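Drutora settles on wire spinner racks for hats and knitwear

Headwear and knitted accessories will move from flat shelving to tabletop wire spinners at all 52 Drutora shops, the chain said on 11 August 2026. The change covers caps, beanies and scarves. Gloves and belts stay on the wall panels used now.

The decision follows a trial at the company's fitting room in the Van Dijk building, where display staff set up and restocked sample racks on ordinary shop tables. Red stock was used for much of the trial, as it shows dust, creases and stretched stitches more readily than the darker colors in the range.

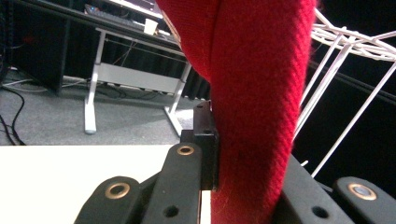
By Anouk Visser
Retail fixtures desk

Drutora has shown its hats in stacks for most of its history. The method uses little space but has two known faults. Shoppers lift the top of the stack to reach the size or color underneath, and the pile then has to be squared up again by staff. Caps stacked crown over crown also press on one another, and the ones at the bottom may lose their shape if the table is not turned over often enough.

Knitted goods have a different problem. A ribbed knit laid flat keeps its shape well, but it hides the texture and the length, so customers unfold it. A ribbed knit that hangs shows both at once. The drawback is weight. A heavy piece hung from one point pulls on the stitches there, and the rib can open up over a long season. Drutora's new guidelines call for heavy knits to be folded once over the support and moved to a fresh position at each weekly check.

The fixture chosen is sold by Peder under the name Skulov. It is a white wire unit that stands on a round base, with two tiers of straight hooks set around a central post. The base is an open ring with struts, so it can be lifted and wiped under without taking the stock off first. Drutora has ordered 999 units, with delivery to start in November. Shops will receive them in order of floor area, the largest first.

Wilma Aerts, head of display at Drutora, said the wire finish was picked over a solid panel type for reasons of light. "A solid stand throws a shadow on whatever hangs behind it," she said. "With wire you lose very little, and the color of the cap reads the same on both sides of the table."

Her team also wrote a short loading procedure. The rack goes at the center of the table, with clear surface left on both sides for handling. The lower tier is filled first to keep the weight down, and opposite hooks are filled in pairs so that the unit does not lean. Caps are brought to the hook with one hand while the other stays free to steady the rack. Each cap is checked before it is hung: crown panels, top button, inner band, and any printing on the underside.

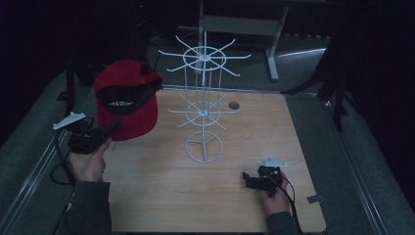

The check on the underside was added late in the trial. Several cap styles carry printed lettering there, and the print can rub if a hook is pushed through at a steep angle. Staff are told to tilt the cap, find a clear edge, and seat it without dragging the band along the wire. Any cap with marked lettering goes back to the stockroom and is logged as a second.

Scarves and other long pieces are to be kept on the upper tier only. On the lower tier the ends reach the table and collect lint, and they get in the way when the rack is cleaned. Beanies may go on either tier. Mixed racks, with caps and knits on one post, are allowed in shops that have room for a single unit, but the two should not share a hook.

The load limit set by Drutora for its own use is 100 items per table, counting stock kept in trays beside the rack. Anything above that stays in the stockroom. Aerts said the figure was based on how long one person needs to tidy a table before opening, and that it may be lowered for the smaller shops.

Table surfaces will not change. The light wood tops already in use were found to take the base ring without marking, provided the ring is lifted when the rack is moved. Felt pads were tried and dropped after they picked up fibers from the knitwear.

Old shelving will be taken out as the racks arrive. Some 3,000 shelf boards are affected, and the company plans to reuse those in good condition in its stockrooms. Shops have been asked to keep the brackets and screws together in labeled bags until the boards are collected.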